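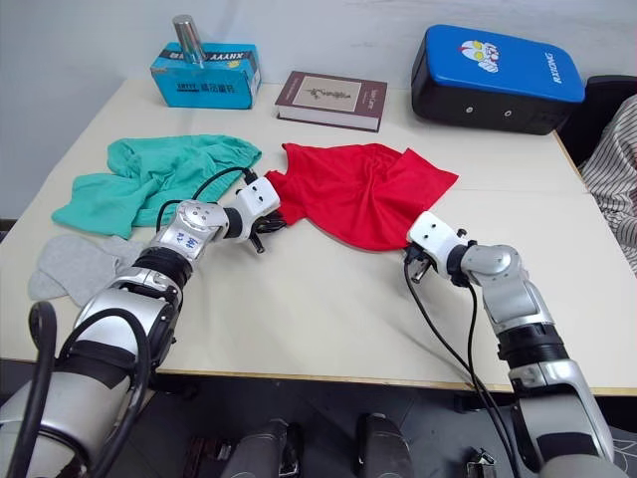 Lerkcombe Laundry: two-arm clothes folding, shown by hand

Hello, and thanks for downloading this! It's the first proper release of the folding set I've been putting together at Traltidel – a pile of recordings in which somebody steers a pair of arms through small laundry jobs on a table. Version 2, put up on May 4, 2020. If you have the older one, bin it, as the gripper values for the left arm were stored upside down and I only spotted it after training on them for a fortnight (sigh).

What's in it

There are 4,000 episodes, and I've kept back 200 of those for testing. Please don't train on them. Each one has the head camera video, joint angles for both arms, gripper opening, and a short text line such as "fold the red T-shirt". The text lines were typed by whoever was steering, so the spelling wanders a bit, and you'll see "tee", "top" and "t shirt" all meaning the same sort of thing. 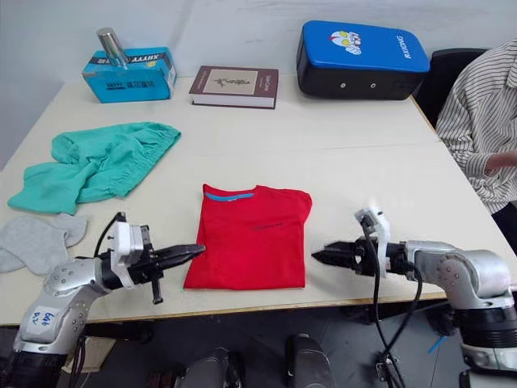 Head camera view with the red T-shirt folded and both grippers open.

How it was recorded

Everything was done by remote control with Movo, our little steering program. You move a pair of handles and the arms copy you, with a slight lag that you stop noticing after a morning of it. Soft things are a pain. A shirt never lands the same way, and your first few folds will look dreadful, so I've left those in under "practice" for anyone who wants messy data.

Episodes last up to 20 seconds. Longer jobs are split, and the parts share a job number in the index file.

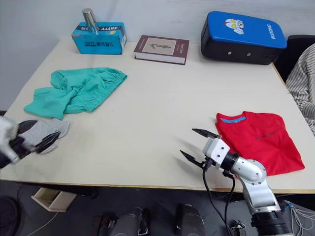 Grey sock in the left gripper, folded T-shirt over on the right.

Things to watch out for

Fast moves blur the gripper, mostly near the sides of the picture. Other bits and bobs share the table with the clothes, so crop if you only care about cloth. Time stamps come from the arm controller, and the video can drift a frame or two behind.

Getting started

Unpack the archive, run the checker script first, then open one episode in the Peixoto viewer before you load the lot. The viewer needs the index file sitting next to the episode folders or it just shows you a blank window.

Trousers and towels should follow in July. Found a broken episode? Send me its number and I'll take a look.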